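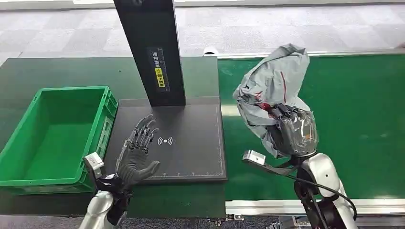
About Hanlow

Hanlow is a small research company. We study how robots with two arms and two hands can learn the work of a packing and sorting station. Our subject is narrow and we like it this way. A person takes a parcel, finds the label, shows it to the scanner, and puts the parcel on the belt. This work looks simple, but for a robot hand it has many difficult moments, and most of them happen near the end of the motion.

How we started

The company began with three people and one question: why does a robot that learned a task very well in one room do it badly in the next one? At that time we believed the answer was more data. We recorded more, and the result became a little better, but less than we had hoped. After that we began to look at which part of the motion was failing. In most of our failed trials the arm came to the correct place. The hand then closed too early, or turned the parcel so that the label was hidden.

Today we are eleven people. Some of us come from mechanical engineering, some from computer science, and one colleague worked many years in parcel sorting before she joined us. She corrects us often.

Our method

We call our method Sillero. It divides each task into short pieces and learns each piece from two kinds of view. One view is from the head and gives the whole station. The other is from the wrist and gives the hand and what is close to it. In many systems both views have the same weight from start to finish. In Sillero the weight changes during the motion. When the arm is far from its goal, the head view leads. When the fingers come near, the wrist view takes over.

The change between the two is learned from demonstrations by a person. We do not set it by hand. We tried to do so in the first version, and it made the robot stop in the air for a moment before each grasp.

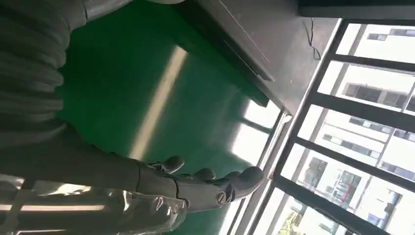
Written by Stijn Verstraete, Research, Hanlow
Last updated in June

What we have found

The clearest result until now is about new places. We trained one model with fixed weights and one with Sillero, on the same demonstrations, and moved both to a station they had not seen. With the fixed weights the robot needed six hours of new demonstrations before it worked as before. With Sillero it needed three. We repeated the comparison at five stations and the direction was the same at each, although the difference was smaller at two of them.

We also have a result which we did not want. Strong daylight is still a problem for the wrist view. When the hand turns toward a bright window, the fingers become dark against the light and the model is less sure where the fingertips are. Our present work, with the project name Skivberg, is about this. The idea is to let the model use the joint positions of the hand more when the picture is poor. It is too early to give numbers.

How we work

We test at complete stations, with a scanner, a belt and crates, and we keep the failed trials together with the good ones. Every new colleague spends the first weeks giving demonstrations, also those who will later write only software. It is tiring for the arms, but it teaches what the robot is asked to do.

Our software for sorting and labeling the recordings is called Babaei. We share it with universities on request, together with a short guide. The guide is in English and we are glad to receive corrections.

Working with us

We take students for a thesis project when we have a suitable question and a person with enough time to guide them. Please write which part of the method interests you and what you have built before, even if it did not work well. Companies that have a station with a difficult hand motion can also contact us. We answer all messages, but during testing periods it may take us some days.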